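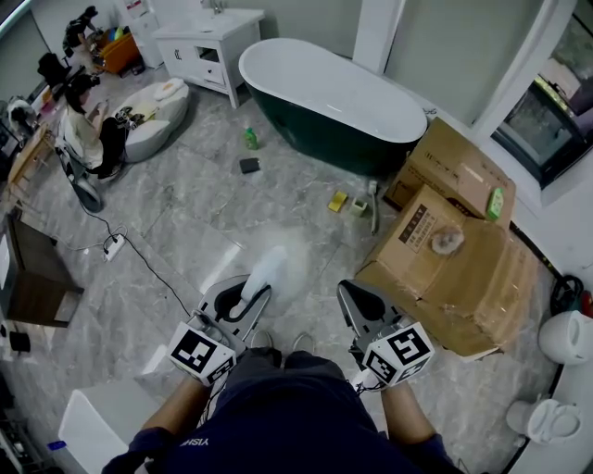

Session 6, bathroom fittings (S. Briem). Order of work for a display floor — clear, wipe, then dress. Small stuff first, always. Sponge, bottle, cup and shower head on the tiles in front of the tub all get picked up before anyone touches the boxes. Marble-look tile shows every streak under ceiling lights, so go over it twice. Dark green outside of the bath: soft cloth only, no cream cleaner.

Allow 30 mins for the floor, 10 for the vanity drawers. Toilets last, seperate cloth.

For November: read Hviid handout, pp. 3–6, bring gloves.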